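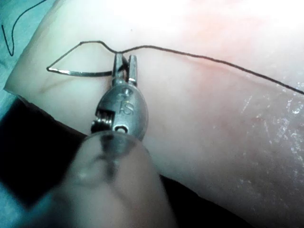
Fikre

Pads, needles and thread: the practice bench at Prulesthorpe

I have a low opinion of most things sold for practising on. Practice golf mats, practice keyboards, practice hair on a plastic head. They tend to be a bit too kind to the learner, and the stitching pads on the bench at Prulesthorpe are sold with more promises than most. "Feels like the real thing" is printed on the wrapper of one of them. I'd like to know who they asked.

So this page is about the pads and what goes into them. Click for the large version if your connection can stand it.

1. Needle and pink pad. The needle is held near its back end, with the point out to the left and just clear of the surface. Dark thread, pale pad, a shine along the top of the curve.

About the pink

I asked why it has to be pink and got a shrug. Every maker seems to have settled on the same range of colours, from sticking plaster to tinned salmon, and I can't see that it helps anyone to sew. What does help is that it's pale. Dark thread on a pale pad can be followed by eye without any squinting, and you can spot a slack loop from the other side of the bench. A pale green pad would do the same job and people would probably stop telling me it looks like luncheon meat.

The one I bought for home is a Sokik. The leaflet says it is good for 2000 stitches. I doubt anybody at Sokik sat down and put 2000 stitches in one, and if they did I would like to see the state of it. Mine had a tired strip down the middle long before that, where everyone who borrowed it had gone for the same comfortable spot. The corners are as good as new. If you own one, turn it round now and then. The leaflet doesn't mention this, though it finds room for a paragraph on the storage tin.

The dearer version claims 4000. It's the same pad as far as my thumb can tell, with a mesh layer inside that is meant to stop the thread tearing out. The mesh does work, I'll give them that. Pull too hard on a cheap pad and the thread goes through it like wire through cheese. On the meshed one it holds, and this is where my doubts come in, because I'm not convinced that forgiving a heavy hand is what you want from something meant to teach a light one. People who learn on the tough pad pull hard. I've watched them do it and I've done it.

About the needle

Curved needles look awkward until you use one, and then straight ones do. The idea is that the needle should travel along its own curve, so your wrist turns and the point comes up by itself on the other side. Push it forwards as if it were a darning needle and you drag a wide hole through the pad and bend the thing into the bargain.

Where to hold it is argued over endlessly. Two thirds of the way back from the point is what most handouts say. Further back gives you more needle to work with but less say over where it goes, and a grip right at the thread end can twist the needle or flatten it. I used to think this was fussing. I changed my mind after a box of Grotness needles, the budget ones, went out of shape one after another. Then again, they may simply have been bad needles. I bought a second box to check, which was money wasted either way, and those were fine.

The other thing I was told was to come down on the pad with the point square to the surface. This one I believe. A shallow start slides along under the skin of the pad and comes out somewhere silly, or splits the top layer so that the next stitch has nothing to hold on to. The moment just before the point goes in is the one worth slowing down for. After that you've more or less made your bed.

About the thread

Dark thread is the right choice for practice and I have no quarrel with it. The quarrel is with how much of it people cut. A long tail gets everywhere. It lies across the top of the pad, goes under the next stitch, catches round whatever is holding the needle and has to be fished out. Cut it shorter. You'll run out sooner and have to start again with a fresh length, and starting again is half of what needs practising anyway.

The reels at Prulesthorpe are sold as 345 metres. Somebody with more patience than me could unroll one down the car park.

Thread also has a memory. It comes off the reel in coils and wants to go back to being coils, and no amount of talking to it will help. Draw it gently between finger and thumb before the first stitch. Some people say to wet it as well. I tried both ways on the same pad and couldn't tell the difference, but I may not be the best judge.

What I would buy again

A plain, pale, unmeshed pad, the thick sort. The thin ones curl up at the edges after a few weeks and have to be pinned, and then you're practising on something that's been stretched like a drum, with the holes all pulling open.

Middling needles. The cheapest are a lottery, and the best are wasted on rubber.

Any dark thread that isn't fluffy.

I wouldn't buy the kits. A kit gives you a pad with the wounds already cut into it, straight, wavy, and one shaped like a letter Y, and they look very thorough in the photograph on the lid. Then you find you only ever use the straight one, and once its edges have gone soft the rest of the pad is so much pink ballast. Buy the uncut pad and make your own line with a blade where you want it. When that's worn out, make another next to it.

On looking after them

Wipe with a damp cloth. Talc if it goes tacky. Keep it out of the sun, since mine spent most of March on a windowsill and came back the colour of weak tea on one side. Pick the old thread out before you put it away. A pad full of old stitches is miserable to come back to, and the little cut ends look just like the one you're trying to follow.

Needles go in a lidded tub. I don't care how careful you are.

Ordering

Reference for prints is 733. Matt paper only, as the gloss makes the bright parts of the metal look like tinsel. If you write to tell me that your pad has lasted the full 4000 stitches, please send the tally sheet with it.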